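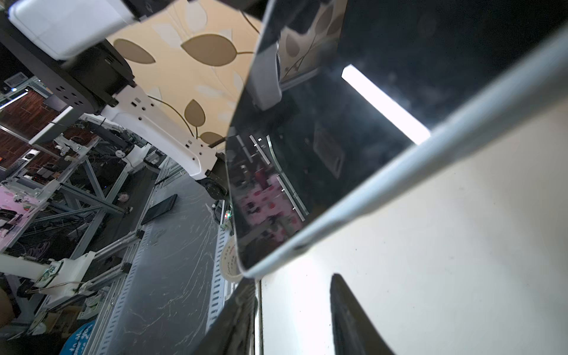

Frequently Asked Questions: Tablet Lending Service

Grilham Public Library lends tablets to adult cardholders for use at home. The answers on this page apply to all loans made at the Main Library and the Vrabec Street Branch. They were last revised on Sun 16 August.

Who may borrow a tablet?

Any resident aged 16 or older who holds a full library card may apply. Borrowers under 18 must bring a parent or guardian to sign the loan agreement. Visitor cards and temporary cards do not qualify. Applicants must have no unpaid charges on their account at the time of the loan.

How long is the loan period?

Tablets are lent for 12 days. A loan may be renewed once, either at the desk or by telephone, provided that no other cardholder has placed a hold. Renewals cannot be made through the online catalog.

How many tablets does the library have?

The lending collection holds 39 tablets, divided between the two locations. Nearly 5 of these are out for repair or updating in a typical week. Current availability is shown in the catalog under "Equipment."

May I reserve a tablet in advance?

Yes. Holds may be placed in the catalog or in person. Once a tablet is ready, the library will send a notice by e-mail or text message, and the tablet will be kept at the desk for two working days. Uncollected tablets pass to the next person on the list.

What is included with the loan?

Each tablet is issued with a charger, a cable and a printed guide. Staff will check these items with the borrower at the desk. All items must be returned together. A missing cable or charger is billed at replacement cost.

Does the tablet come with Internet service?

No. Borrowers need access to a wireless network. The library's own network may be used without charge during opening hours and reaches the benches on the Curik Avenue side of the Main Library.

May I install my own apps?

Borrowers may install free apps. Purchases must be made with the borrower's own account, and the library cannot refund or transfer them. Screen locks may be set during the loan but must be removed before the tablet is returned.

What happens to my personal information?

Borrowers are asked to sign out of all accounts before returning a tablet. Staff then reset each device to its original settings. Photographs, messages and files left on a tablet are erased and cannot be recovered. The library does not keep a record of websites visited on loaned devices.

Where do I return the tablet?

Tablets must be handed to a member of staff at the location from which they were borrowed. They may not be placed in the book drop. Borrowers are responsible for any damage caused by a book drop return.

What if the tablet is lost or damaged?

Please report the matter as soon as possible. Ordinary wear is not charged. Cracked screens and liquid damage are assessed individually, and the borrower will receive a written notice before any amount is added to the account. Appeals may be addressed to Miroslava Michalík, Head of Borrower Services.

Can staff teach me how to use it?

Individual help is available by appointment with Mathias Ortner at the Main Library. Appointments last 30 minutes and may be booked at the information desk.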